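Chapter 8

Surfaces, Tubs and the Things That Live on Shelves

What this chapter covers

Receiving goods and unpacking them
Choosing a container, and finding its lid
Racks, crates and what goes on which shelf
Stainless steel, and why it gives you away
Cleaning a bench in the right order

Before you start, you should have read Chapter 7 (Hands, Cloths and Aprons) and have done the sink exercise at the end of it. If you skipped the sink exercise, your tutor will know. They always do.

8.1 A word about wiping

Most people who come into catering want to cook. They've seen cooking done on television by someone with good forearms, and they have pictured themselves doing it. Very few have pictured themselves on a Wednesday afternoon with a bucket, looking at a table and wondering what the brown bit is. The working week contains a great deal more of the second than the first, and a textbook ought to say so before the fees are due.

Rigoberto Quintero, who wrote the first edition of this book, used to open his course by handing each student a cloth and leaving the room. When he came back he looked at the cloths and not the tables. A clean cloth meant a short conversation. His method has been dropped from the syllabus, but the chapter you are reading is more or less the contents of that conversation, with the language tidied up.

Equipment gets dirty in three places: where you touch it, where it touches something else, and where you can't be bothered to bend down. The last of these accounts for most failed inspections.

8.2 The unpacking table

Food and clean equipment should not arrive on the same surface. Deliveries come in cardboard, and cardboard has been on a lorry, a pavement and very likely somebody's foot. It should be opened somewhere that is not a food bench, and what comes out of it should be put into something washable before it goes any further.
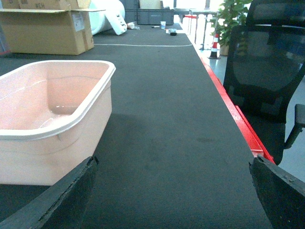 A tub is the usual answer. Shallow ones are better for loose small items and deep ones for anything you'd rather not have roll away. Rounded corners are worth paying for. A square corner holds on to crumbs with real affection, and no cloth yet sold will reach properly into it. A rolled rim gives you something to grip, though it also gives old water somewhere to hide, so turn the tub over and run a thumb underneath before you call it done.

A covered or carpeted table will do for unpacking. It will not do for food, whatever is put down over it, and you should not let anyone talk you into a tablecloth. Fabric keeps what you spill on it. Chairs belong in the unpacking area or in the office and should stay there, however tired you are by four o'clock.

Keep the box until the contents have been checked against the delivery note. Then flatten it and take it out. A box left open on a table with its flaps up will be filled within the hour by people who take it for a bin, a lost property office or a filing system. The kitchen at Burkach kept one such box from September to November, and by the end it had its own entry on the cleaning rota.

Read the label before you throw the box away. This sounds too obvious to print. It is printed because of order 1342, which students of the Cisneros catering school still mention, and which consisted of lids.

8.3 Lids

Containers are bought in sets and lost one half at a time. Any kitchen older than a year will own more bottoms than tops, except for the kitchens that own more tops than bottoms, and the two have never been known to swap.

The cure is colour. Choose one colour for one size and stick to it, so that a lid can be matched from across the room without the usual business of trying it on everything like a glass slipper. It hardly matters which colours you pick. Bright ones are easier to spot when they slide down behind the rack, as they will.
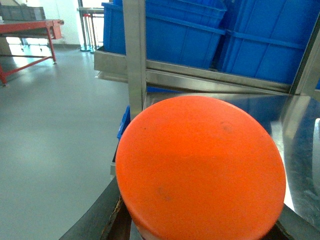

Racks should be steel, open at the sides and standing clear of the wall. Open shelving looks untidy for the first week and then shames everyone into keeping it straight. Cupboards have the opposite effect and for that reason are much loved.

Crates go on the shelf with the ribbed side wherever you like but the rim well inside the edge. A crate that overhangs will be walked into. Ribs and ridges make the crate strong and also make it tedious to wash, so use a brush with proper bristles and go along the grooves and not across them. Melquiades Ibarra, whose notes on storage are the basis of this section, reckoned a crate took some 84 seconds to scrub decently. He also noted that students generally managed it in 13, and he drew a small sad face beside the figure.

Store clean lids upright if you have a slotted rack such as the Flolto, or flat and face down if you haven't. Do not stack them wet. A wet stack of plastic lids sticks together and stays wet, and by Friday it will smell like a swimming bag.

8.4 Steel

Stainless steel is the great bully of the kitchen. It is hard, smooth and easy to clean, and it shows everything. Wood forgives you. Steel puts your mistakes under the strip lights and reflects them back at the head chef.

The word to notice is "stainless", which is a hopeful sort of word. Steel itself resists rust. It makes no promise about tea, hard water, yesterday's sauce or the last of the cleaning fluid that was never rinsed off. These dry into patches, and the patches are hard to see when you stand directly over them in a glare. Move to one side and look along the top towards the light. Do this before you clean, so you know what is there, and again afterwards, so you know what is still there.
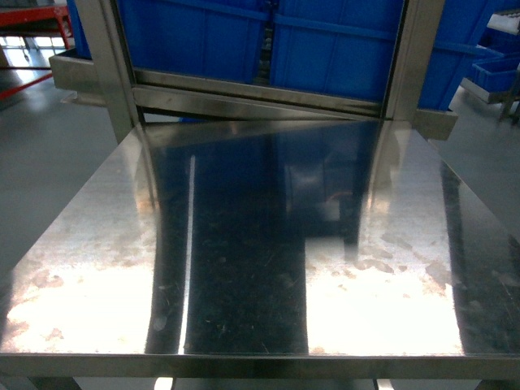

Figure 8.3 Steel table top with patchy brownish marks on both sides and fine scratches in the darker reflection.

Learn to tell a mark from a scratch. A mark comes off, sooner or later. A scratch is for life, and scrubbing at it with a green pad gives it company. If a fingernail catches, leave it alone.

The order of work is as follows.

1. Clear the top completely. Cleaning round things is called dusting and belongs in another book.
2. Wipe up loose bits with a dry cloth.
3. Wash with hot water and detergent, going with the grain where you can see one.
4. Leave stubborn patches under a wet cloth for a few minutes, and do the shelf underneath while you wait.
5. Rinse with clean water.
6. Sanitise, and give it the full time stated on the bottle.
7. Dry with a fresh cloth, or leave to air dry if the product requires it.
8. Do the front edge, including the fold beneath it.

Step 8 is the one that gets forgotten. The lip at the front of a bench is touched by every apron in the building and cleaned by almost none of them. Some products, Stomix among them, come in a trigger spray that won't reach under the lip unless you crouch. Crouch.

Try this

Choose one bench in your training kitchen that has been signed off as clean. Look at it from directly above, then from the side with your eyes just over the level of the top. Write down what you notice from each position. Then find the name on the rota and be kind about it, as your own turn comes round next week.

8.5 Detergents and sanitisers, and why you need both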